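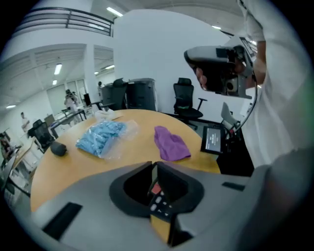
2 min read

The House of Vunlow wishes to inform its staff that the spring campaign has been withdrawn.

The campaign, photographed in May at the former Drirnar ferry terminal, presented a single gray coat on 30 sitters. Each was asked to wear it as if it had been inherited. The coat was made in one size and was not altered between sittings.

On the final afternoon, the last sitter declined to remove it. She was a retired seamstress engaged through the Kravets agency, and her conduct until then had been exemplary. She stated that the left cuff carried her own stitching. The studio replied that the garment was new. She turned the cuff back and showed the studio a short row of blue thread, crossed twice at the end.

The House reviewed all 147 photographs. The blue thread appears in every one of them — including those taken before she arrived at the terminal.

Our Tristar workshop has no record of blue thread in that season's orders. The pattern cutter has been interviewed and remains in good standing.

The coat has not been returned. The House sent two letters to the address on her contract, and the second was answered. The envelope held a receipt for one alteration, paid in full, made out to our founder in his own hand.

Staff are asked to direct any inquiries to the archive, which will reopen on Monday.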